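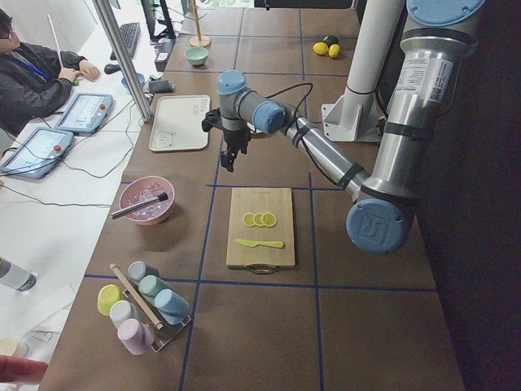 The drinks table, with the citrus already sliced on the board.

August 17, 2024

I've been promising a post about our lemonade project since May, and I kept putting it off because I wanted the robot to be good at it first. Well, it's still learning, and so am I, so let's just get on with it!

The way we teach the arm is very simple to explain and surprisingly tiring to do. One of us guides it through the whole job – pick up a citrus slice, carry it over to a cup, let go, go back for the next – and the computer records every joint along the way. Then we do it again with the board turned a little, or the muddler lying differently across the ice bowl. We have 1119 good runs saved so far and I'd like to reach 2770 before we train again.

The slices are my favorite part, and also the worst part. They overlap, they're thin, and if I come down a hair too low the fingers press into the board. The folks over at Vamon told me to slow right down for the last inch, and my drops have been much cleaner ever since (thank you, if you're reading).

The cup rack is next on my list. Six cups, all hanging upside down at an angle, and each one wants its own turn of the wrist. I did 49 tries at the mint-green one before lunch and my shoulders know it. More on that when I've got the lilac one figured out – it sits lowest and I keep coming at it from the wrong side.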